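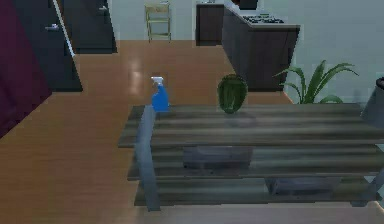 Minutes, Sirnidwood Tenants' Meeting, December

Started at 7:10, the ten minutes having gone to finding the key.

1. Last minutes. Approved, after "lively discussion" was changed to "discussion."

2. Water bill. Netach has billed us 1,033 dollars for the quarter. The last one was 800. Netach's phone line suggests we may be using more water. Agreed to ask for a new meter reading, in writing this time.

3. Bathrooms. Four apartments report slow drains, and one reports a drain that has given up. Uratik will come in January, between 8 and 5, on a morning or afternoon of its choosing.
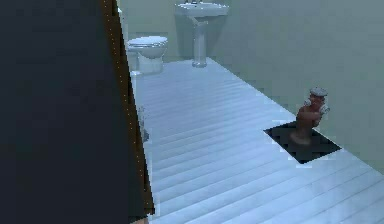 Tenants are asked to clear their bathroom floors before then, and to stop pouring bacon grease down the sink -- this was also asked in March, and in June.

4. Parking. The owner of the trailer in space 5 says it is leaving soon. The minutes show it was leaving soon last December. Motion to set a deadline passed. Motion to say what happens after the deadline was tabled.

5. Snow. McPhee will plow again at last year's price. It was pointed out that last year McPhee plowed the flower bed. Stakes to be put in before the first storm.

6. Other business. Cookies were praised. Closed at 8:25.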